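Sunska G2 Parallel Gripper — Replacement Finger Set and Service Notice

Part group: Larport end-of-arm tooling
Applies to: G2 hand-held and arm-mounted bodies
Notice issued: November 2021

Finger sets in this group are sold in pairs. Single fingers are no longer supplied. Each set ships with mounting screws and a shim card.

Reason for the notice

In September the Wodutstead test shop reported a G2 that dropped parts during lid handling. The controller showed a closed grip and no fault code. Fermín Navarrete traced the problem to the right finger, which had worked back on its mount and was no longer parallel to the left. Thick parts were held normally. Thin-walled covers and trays were held at one corner only and rotated out of the grip when lifted.

The same condition was then found on 17 returned units. In two of them a mounting screw had backed out completely.

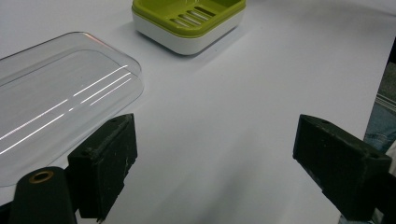

The controller cannot detect this fault. Grip position is read at the drive, upstream of the finger mount, so a loose finger reports the same value as a tight one. Do not rely on the status light as a check of finger condition.

Inspection

Power down and disconnect the air or motor supply before touching the fingers. Push each finger sideways by hand. Any movement at the mount means the set is to be replaced. Close the fingers on the shim card and check for light between the card and the contact faces. Surface scratches on the finger bodies are acceptable. Cracks at a screw hole are not.

Inspect every 400 hours, or after any collision. Units used on rigid plastic housings had run almost 740 hours without inspection when the first drop was reported.

Arm-mounted units: keep people out of the drop zone until the check is done. A part released at full travel speed leaves the cell.

Installation

Use the screws supplied. Do not reuse old screws, and do not add thread locker — the new ones are pre-coated. Run the homing routine before returning the unit to work.

Returns under this notice go to Conall Buckley, Larport service desk. Include the body serial number and both old fingers.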